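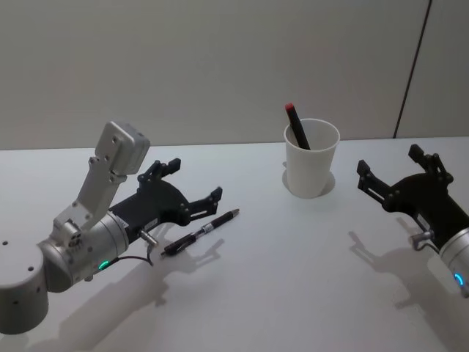
Poduval

Search this site Enter keywords Go

Home | Planning | Purchasing | Facilities | Forms | Contact

How to plan and budget for a two-arm bench workstation

These instructions apply to any unit at Atham that intends to purchase a pair of robot arms for bench work. They cover the period from the first proposal to the signing of the purchase order. Installation and safety approval are dealt with on separate pages.

Step 1. Write down the task

A proposal must begin with the task, described in plain language and without reference to any model or supplier. "Pick up a pen from the table and place it in a paper cup" is an acceptable description. "General handling" is not, and proposals worded in that way will be returned.

State the size and weight of the largest and smallest items to be handled. Small items deserve particular care. A slim pen lying flat on a hard surface asks more of a gripper than a box of the same length, and a paper cup can be crushed or tipped. If the items will change during the life of the equipment, list those you expect in the first year.

Step 2. Decide whether two arms are needed

Two arms cost more than one in every line of the budget, including cabling, mounting, spare parts and staff time. The proposal should identify at least one part of the task that requires both, such as steadying a container while something is put into it, or passing an item from one side of the table to the other. Where the second arm would only shorten the work, say so and give an estimate of the time saved.

Step 3. Measure the table and the room

Bench arms placed on opposite sides of a table must both be able to reach the middle. Mark the shared area on the tabletop with tape before requesting quotations, and send a sketch to the supplier. The standard Atham bench is 2000 mm long, and suppliers should be asked to confirm reach against that figure.

A plain, light-coloured tabletop against a plain wall is recommended. Small items are easier to find on it, both for staff and for vision software. Allow for soft, even lighting as well. Open gripper fingers cast shadows on a white surface, and a single strong lamp will make them darker.

Check also:

- the position of power and network outlets
- clearance behind each arm for cables
- floor loading, if the bench is to be replaced
- access for delivery, including lift and doorway widths

Step 4. Choose the grippers

Grippers are frequently quoted apart from the arms. Read each quotation closely to see whether the gripper, its mounting plate and its cable are included. A short cable running from the gripper back to the wrist is easily overlooked and can hold up commissioning for weeks if it has to be ordered later.

For mixed small items, a two-finger gripper is the usual choice. Order the same model for both arms unless the task rules it out – one set of spare fingers will then serve either side. Ask the supplier for the full opening width and the smallest object that can be held, and compare these with the list prepared in Step 1.

Step 5. Prepare the budget

Enter each item on its own line. The amounts below are the current planning allowances, in dollars before tax. They do not include the arms, which must be supported by written quotations.

Grippers, mounts and cables, per pair: 3320
Bench, lighting and wall panel: 1734

Staff training and the first year of servicing should be shown even where the supplier offers them at no charge. Units have sometimes left these lines blank and found themselves without funds in the second year.

Step 6. Request quotations

Obtain written quotations from at least two suppliers. Tellico and Clallov are both on the current supplier list. Send each the same task description, sketch and item list, and ask that quotations remain valid for 30 days. Where a demonstration is offered, provide your own items for it. A supplier's sample parts will tell you little about your pens and cups.

Step 7. Submit the proposal

Attach the task description, the sketch, the budget and all quotations. Proposals for the present round close on 02/11/2020. Late proposals will be held over to the next round, and quotations that have lapsed in the meantime must be renewed before the proposal is considered.

Share 4 | Comments 0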